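How to Place a Gooseneck Desk Lamp

Most gooseneck lamps spend their lives pointed at the ceiling or at somebody's forehead. Fixing this takes six minutes, most of them spent under the table looking for the outlet.

Start with the base. Put it on the side opposite your writing hand, 20 inches from your paper.
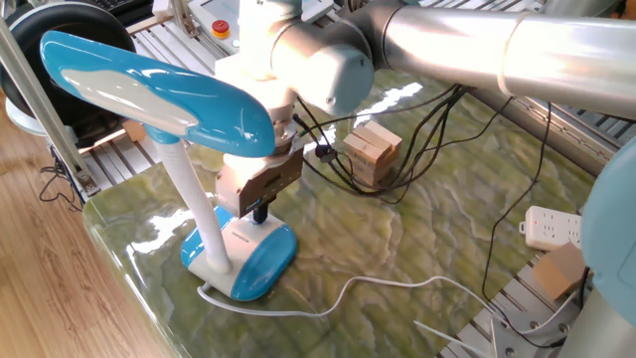 Next comes the cord, which will win if you let it. Plug it in first, then pull the slack away from where your elbows go. A long loose curve across the tabletop, like the white one on the green marble pattern, looks relaxed and will catch every mug you own. Run it along the back edge and clip it there.

Bend the neck last, with one hand on the base. Aim the head down at the page. On a glossy top, tilt it until the glare leaves your eyes and becomes the problem of whoever sits across from you.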